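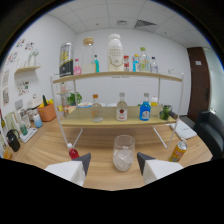 Gente, faz uns 11 verões que eu testo xarope caseiro de hibisco aqui em casa, e só agora cheguei numa receita que me deixa feliz de verdade! A base é simples: 110 g de açúcar, a mesma medida de água e um punhado generoso de flor seca (compro na Plavia, mas qualquer casa de chás tem). Antes de ligar o fogo eu já deixo à mão um copo transparente cheio de gelo, como esse aí na mesa de madeira, porque a cor só dá pra julgar direito no vidro.

Leve a água à fervura, desligue, jogue as flores e tampe por 23 minutos. Coe bem, sem espremer, senão amarga. Volte o líquido pra panela com o açúcar e mexa em fogo baixo até dissolver.

Depois de frio, vai pra garrafinha limpa, na geladeira, por até duas semanas. Em novembro fiz com casca de laranja e ficou uma delícia (tire a casca antes de coar, tá?).

Pra servir, uso duas colheres de xarope num copo com bastante gelo e completo com água com gás. O Dionysis Drakos, meu vizinho, põe limão. Eu prefiro sem, mas prove dos dois jeitos e me conte nos comentários!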